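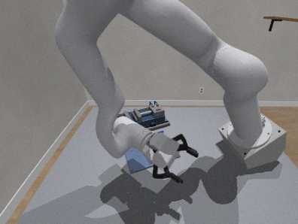
Keeping Up With City Hall From Your Kitchen Table

Posted 07/10/2026

I love a good public record! If you've ever read a story about a city contract and wondered what the thing says in full, you can usually get hold of it yourself, and a small home setup makes it so much easier.

Start with one binder per topic. Mine are Flalgate Water Contract, Grovov Road Paving and a fat one marked Misc. Put the newest page on top and write the date you received it in pencil, top right corner.

Ask for one document at a time. "All emails about paving" can bring you 2000 pages and a copying bill. "The signed paving agreement and any changes to it" got me 63 pages, and I read every one over two pots of coffee – wonderful afternoon.

Keep a cheap spiral notebook by the phone. Write down which office you called, what they promised and when they promised it. My Likow notebook has saved me more than once when a request went missing.

Use sticky flags in two colors, yellow for money and blue for names. When the same company turns up on a bid list and again on a change order, the flags practically wave at you.

Agendas pile up fast. I clear mine out every September and keep only the ones with a vote I care about (last time 93 sheets went into the recycling).

For stains on old paper copies, blot, don't rub. A sheet of wax paper and a heavy cookbook will flatten curled pages overnight.

Next up: labeling meeting recordings so you can find the good parts again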